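Calibrating a hay moisture probe before second cutting

Quick one, chores at 5. Several of you asked how I check my probe against the microwave so I'm typing it up before I forget.

You need: the probe, a kitchen scale that reads grams, a paper plate, a microwave your spouse doesn't care about, a mug of water.

Step 1. Pull a core sample from three or four bales. Mix it in a bucket. Probe those same bales first and write the numbers down. On the bale, in marker, if you're like me. 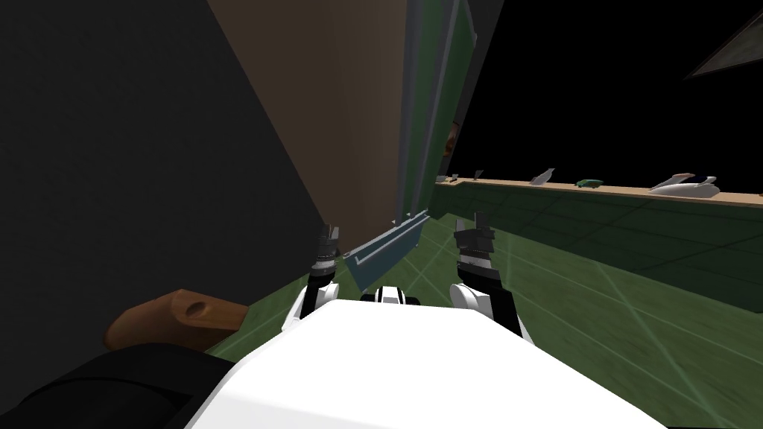
Two grippers, open, with the metal piece between them.

Step 2. Weigh the plate. Zero it out. Put on 100 grams of hay, cut short. Mug of water goes in the back corner so you don't start a fire.

Step 3. Two minutes on high. Weigh. Then 30 seconds, weigh again. Keep going till the weight quits moving. If it chars, toss it and start over, that number is junk.

Step 4. Grams lost = percent moisture. 100 down to 84 is 16 percent. Compare to teh probe average.

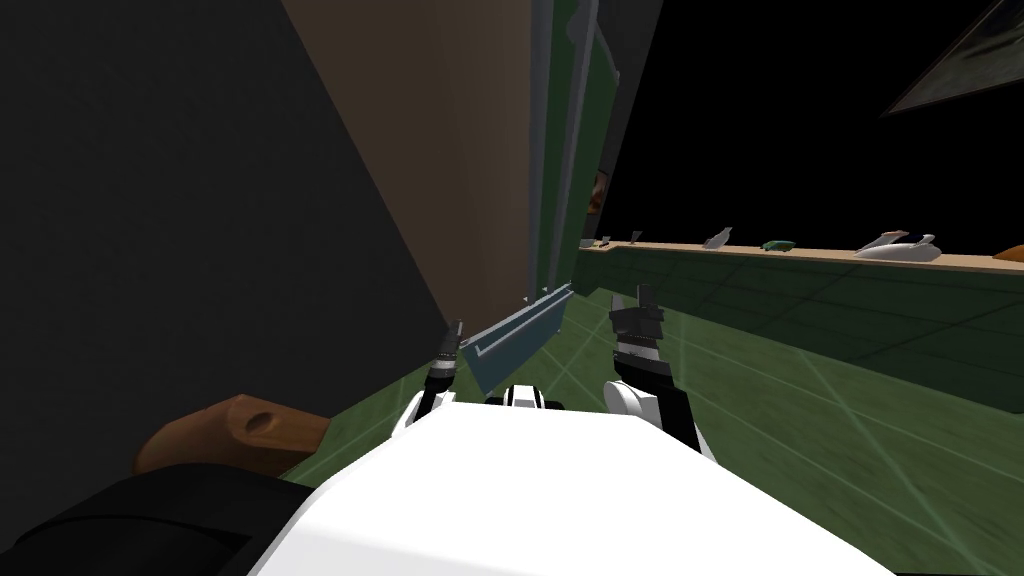
The long bar at an angle, left end lower.

Step 5. Write the offset on tape and stick it on the probe handle. Mine reads two points low in grass, closer in alfalfa. Sewwandi Ekanayake over by Elthorpe gets one point high on the same model so don't borrow anybody's number.

Redo it every cutting. I skipped it once and put up 146 bales too wet, spent a week sticking a thermometer in the stack. Small squares, I want 18 or under. Big rounds, lower then that.

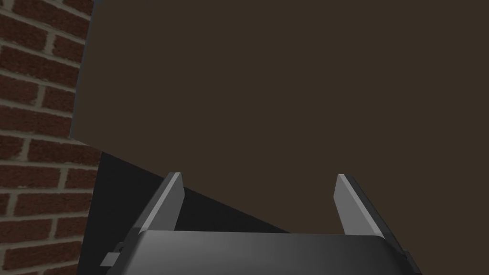 Can I use the same offset for big squares?
Run a separate check for those, they're packed tighter and the probe will read higher at the same moisture.

Batteries too. Change them in October when you put it away.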